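Accueil Recettes Petit-déjeuner Boissons Conserves À propos
Rechercher une recette OK

Faire son lait d'amande maison (et ne plus rater la texture)

J'ai longtemps acheté mon lait d'amande en brique, jusqu'au jour où ma copine Ghizlane m'en a fait goûter un verre tout frais chez elle. Rien à voir ! Depuis, j'en prépare deux fois par semaine et je vous donne ma façon de faire, celle que j'ai fini par adopter après pas mal d'essais (dont un litre franchement granuleux, paix à son âme).

Il vous faut 200 g d'amandes entières avec la peau, un litre d'eau filtrée, une pincée de sel et deux dattes si vous aimez le goût sucré. Côté matériel, un blender et un sac à lait végétal, ou un torchon très fin bien rincé.

La veille, mettez les amandes dans un grand saladier et couvrez-les largement d'eau froide. Le lendemain, jetez cette eau, rincez, puis versez les amandes dans le blender avec les dattes dénoyautées, le sel et la moitié de l'eau filtrée. Mixez une bonne minute, ajoutez le reste de l'eau, et c'est reparti pour une minute.
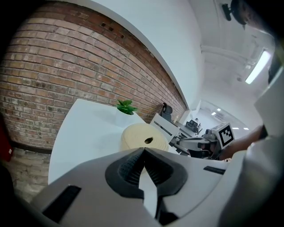 Peut-on sauter le trempage quand on est pressé ?
Couvrez les amandes d'eau bouillante et laissez-les une heure, le lait sera un peu moins crémeux mais très correct.

Ensuite on filtre, et là il faut de la patience. Posez le sac au-dessus d'un saladier, versez en plusieurs fois et pressez doucement, du haut vers le bas. Si vous serrez comme une brute, la pulpe passe à travers (je parle d'expérience...). Chez moi, il reste presque 100 g de pulpe bien essorée, que je garde pour des biscuits ou que je mélange à mon granola.

Versez le lait dans une bouteille en verre propre et hop, au frigo, trois jours maximum. Il va se séparer en deux couches, c'est normal, on secoue et on sert. Pour le café, je mets un peu moins d'eau au départ, 66 cl au lieu du litre, et il tient beaucoup mieux dans la tasse !

La prochaine fois, je vous montre les biscuits à la pulpe de Youssra, avec de l'orange et un peu de cannelle.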